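Community Help > Motoring > Learner and New Drivers > Telematics and Insurance

Disputed phone-use alert on a young driver's telematics policy

Posted by Clodagh Mulcahy, 7th October

I should be grateful for guidance on a matter concerning my son, who is 18 and holds a full licence. He is the main driver on a policy with Flellarier, under which a small tag is fixed to the windscreen and paired with an application on his telephone. The premium is 1,840 pounds for the year, and the policy schedule provides for an additional charge of 275 pounds where four phone-use alerts are recorded within one policy period.

He has now received his third alert and his fourth within a single week. He accepts the first two. The remaining two were recorded on the road between our house and Lokby, on journeys when I was the one driving and he was in the passenger seat, choosing music on his own telephone. I am a named driver on the policy.

The insurer's letter allows 21 days for a reply. I wish to know what evidence is normally accepted, and whether he should pay the charge in the meantime.

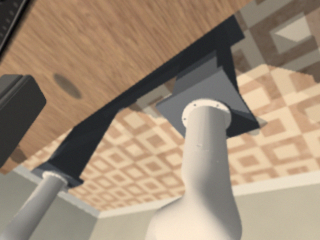 Can the application tell whether the driver or a passenger is handling the telephone? It cannot do so reliably, and most policies of this type therefore allow a journey to be reassigned to another person after the event.

I have looked for that option and found only a button marked "Trips", which lists the journeys but offers nothing further. Any advice from members who have dealt with a similar dispute would be appreciated.

Reply from Herrero

I worked for a number of years in complaints handling for a broker, although not for the company you name, and the following is general information only.

Your first step should be to write to the insurer within the period stated in the letter. Please do not rely on a telephone call. The letter or email should give the policy number, the date and start time of each disputed journey, the name of the person driving, and a plain request that the two alerts be withdrawn. A short signed statement from you, as the driver, should be enclosed. If you have anything that supports it, such as a parking receipt in your name or a work appointment in Lokby, enclose a copy and keep the original.

As to payment, ask in the same letter that the charge be suspended while the dispute is considered. Do not cancel the direct debit. A missed instalment may lead to cancellation of the whole policy, and a cancelled policy has to be declared to every future insurer - a far more serious matter for an 18-year-old than the sum in question.

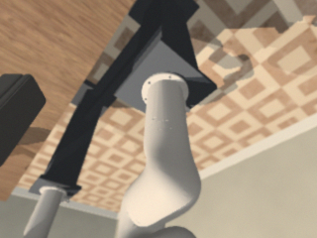 If the insurer refuses

Ask for a final response in writing. The insurer must explain in it how the complaint may be taken to the ombudsman service, which is free to the customer. You may also ask for a copy of the journey data held on your son, including the times at which the screen was recorded as unlocked.

One further point should be checked. Some policies state that the main driver's telephone must be put away on every journey, whoever is at the wheel. Should yours contain such a term, your argument will be weaker, and you may prefer to ask for a reduction of the charge as a gesture of goodwill.

Reply from Trurkitz

Agree with the above. On my daughter's policy the option to change driver was reached by holding a finger on the journey itself, and it disappeared after a few days. It may be worth trying before you write.

Reply from Clodagh Mulcahy

Thank you both. The option does appear for the more recent journey, and I have now used it. The earlier one no longer offers it, so I shall write to the insurer as Herrero suggests and enclose my statement. I have read the policy booklet again and can find no term about passengers.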